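Talk notes: What we learned moving a parts catalog off paper
Friday, October 18, 2019
Slot is after lunch, so keep the opening short.

Slide 1. Title only. Say who I am and that I ran the records side of the move at Nistau. I did not build the database. Questions about the search engine should go to the Urkico people, who are at the back table all afternoon.

Slide 2. Where we started.
Nistau repaired sewing machines for decades and kept a card for every part it ever stocked. When I arrived there were 3,000 cards in drawers, plus binders that repeated a lot of the same information and disagreed with it. The drawers were sorted by machine model. The binders were sorted by supplier. If you knew the part but not the model or the supplier, you asked whoever had been there longest.
Pause. Most of this room has a version of that.

Slide 3. What a card looks like.
Read one aloud: part name, our number, supplier's number, shelf, price in pencil, notes. The notes field is where the trouble is. "Use the other one." "Ask first." "Fits if filed." Somebody wrote those for a good reason and we kept every one, word for word, in a field called Notes. Do not let anyone talk you into tidying that field during the move. Tidy it afterward, if you still want to.

Slide 4. Numbers.
Two numbering systems, Jekura and Iwasaki, named for the suppliers they came from. They overlap. A Jekura 114 and an Iwasaki 114 are different springs. We put a letter in front of each number and relabeled the shelves to match. That took 11 working days. It was the dullest part of the job and the part I would least like to skip.
If time is short, drop the story about the needle clamps.

Slide 5. Packing and shelf order.
Parts that had never had a card were the next problem. We worked one box at a time. Open the box, give each item a number, write the card, enter the card, put the box back where it came from. One person stayed with a box until it was finished. When two people shared a box we got duplicates, and once we got a whole tray entered under the wrong supplier.
Boxes got a label on the side that faces out. The first labels went on the lids and flaps, which you can't read once the box is on a shelf.

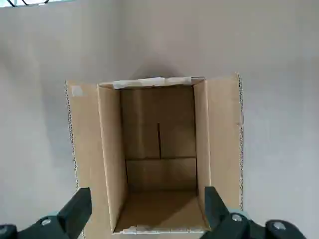 Masaru Tanabe objected to the one-person rule when I gave a shorter version of this talk in August, and he has a point: if the same person numbers the item and types it in, a mistake made at the first step goes straight through the second, and you only find it when a customer gets the wrong part. His suggestion was to keep one person per box and have someone else check a few entries at the end of the day. We have done it that way from then on. Give him credit by name here.

Slide 6. Money and time.
We spent $900 on labels, trays and a second-hand printer. The rest was wages. I am not going to give an hourly figure for the wages – it depends too much on how bad your notes field is. The whole move took 6 months with the shop open. Closing for two weeks would have been faster, and I would ask for that if I did it again.

Slide 7. What went wrong.
We entered prices. Don't. They were out of date before the first drawer was finished, and people trusted them since they were on a screen. We ended up blanking the whole column.
We also threw out one binder too early. It had the only list of which gears had been replaced by a later version. We rebuilt most of it from old invoices. Keep the paper for a full year after the last card is entered, in a room that isn't damp.

Slide 8. Searching.
Live demo if the network is up. Otherwise use the printed screens in my folder. Search for "bobbin case" first, then for "bobbin" alone to show how many more come back. Then search by shelf, which the counter staff use more than anything else.
Someone will ask about photographs of the parts. Answer: we don't have them yet, and the counter staff want them for springs and screws only.

Slide 9. Contact details. Leave it up during questions. Handouts are by the door, one sheet, with the card fields on the front and the shelf label layout on the back.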